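Home Forums Workshop & Craft Room Search Log in

Covering a work table with cardboard – tape the seams or leave them?

arnout_a
Mar 23, 2024
I cover my work table with flattened cardboard. It's cheap and it saves the top. The trouble is the seams. Small parts slide into them and pencils catch on the edge. Do you tape them down or just leave the sheets loose? The table is used for sorting, gluing and some sewing, so it gets a bit of everything.

Yen Huynh
Tape. Paper packing tape, the kind you wet. Run it the full length of each seam and press it flat with a ruler. Plastic tape lifts at the ends after a week and then it collects lint.

belar19
I'd leave them loose. Once it's taped you have to throw out the whole cover when one corner gets glue on it. I swap one sheet at a time and keep nine spares behind the door.
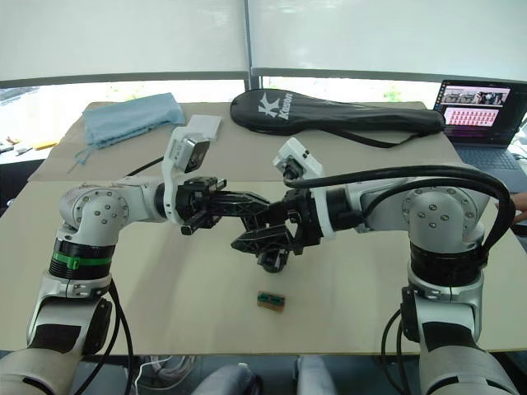

The creases bother me more than the seams. If a box has been folded, the fold line never goes flat again. Ask at an appliance store for the big flat pads they put between things. Those have no folds.

arnout_a
I asked at one place and they had already crushed theirs. Will try again in September when I move the shop.

Alina Avram
Disagree with belar19 on loose sheets. I sew, and fabric drags them out of line every time I turn a piece. Drawstrings are the worst, they go straight under the edge. At least tape the corners to the table.

belar19
Corners, fine. I don't tape sheet to sheet.

Yen Huynh
A loose sheet is also a bad surface for cutting. The knife drops into the gap and the line goes off.

Roxana M.
You shouldn't be cutting on it anyway – get a mat. For the original question, I overlap the sheets by an inch with the top one facing away from me, so nothing catches when I pull work forward. No tape on mine except at the table legs.

Alina Avram
Doesn't that leave a ridge?

Roxana M.
Yes, a small one. I keep it toward the back, where I set folded cloth and boxes, and work on the front sheet.

arnout_a
I'll try the overlap first and tape the corners. Thanks all.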